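Noticias del taller de costura de Plaltis

Con la llegada de octubre volvemos a abrir la sala de costura de Plaltis, que estuvo cerrada durante el verano por la reforma del suelo. El horario es un poco distinto al del curso pasado: abrimos a las 10 de la mañana y la última hora de la tarde queda reservada para las personas que ya tienen un proyecto empezado y no necesitan ayuda. Hay 21 plazas para el grupo de principiantes y la inscripción se hace en la recepción, como siempre.

Este trimestre queremos dedicarlo al arreglo de la ropa que ya tenemos en casa. Empezaremos con los dobladillos de pantalón, después pasaremos a las cremalleras y al final a los forros de abrigo, que son más difíciles y piden paciencia. Yo aprendí a poner un forro bastante tarde y todavía lo hago despacio - primero hilvano todo a mano y sólo después me siento a la máquina.

Pedimos a cada participante que traiga sus propias tijeras pequeñas para cortar hilos. Las grandes, de tela, las pone la sala, y por favor no las usen para papel ni para patrones.

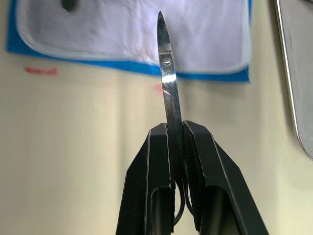
Tijeras pequeñas de acero inoxidable, con las puntas hacia arriba.

En cuanto al material, la tienda Tiongson nos ha cedido una caja con retales de algodón y de lino. Son buenos para practicar, aunque algunos tienen el color un poco desigual. También hemos comprado 1,000 alfileres nuevos y un juego de agujas para tejidos gruesos. Quien quiera trabajar con tela vaquera debe avisar con tiempo, pues tenemos solamente tres máquinas que la cosen bien.

La biblioteca de patrones Cleler sigue en el armario del pasillo. Se puede llevar a casa un patrón cada vez, apuntándolo en el cuaderno verde, y conviene copiarlo en papel fino antes de recortar nada. Faltan todavía dos sobres de faldas de la temporada pasada - si alguien los encuentra entre sus cosas, puede dejarlos en la recepción.

La merienda de bienvenida será en el patio de la calle Drandance, a las 6 de la tarde. Cada uno trae algo de comer y su taza.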